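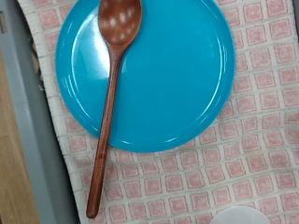

Hi Gertraud,

Quick catch-up on the Vemholm community supper project, 2026-03-10. It's been a good stretch! We're now feeding people twice a month at the old school hall, and the last supper ran so late that Ionuț had to start stacking chairs around a table of folks still playing cards.

Money first, I know you'll ask. Of the 3000 you gave us, 800 is still in the account. Most of the rest went on the hall rent and the second-hand stove (a bargain, though the left back burner is slow and we've learned to put the rice there). Receipts are with Canan and she'll send them over in one go.

We have 14 regular cooks on the list now, mostly from the Tukbridge side of town. Snædís has been driving the older guests home, which has made a huge difference in who turns up. I'd love to pay her gas from here on, if you're okay with moving a bit over from the printing line. We barely print anything.

Two things are behind. The recipe booklet is only half typed up (my fault, sorry), and we still haven't heard from Asamoah about a regular vegetable delivery. I'll call them again this week. The booklet should be done by June, in time for the street party.

Come and eat with us if you're passing through! Doors open at six.

Yiğit Baysal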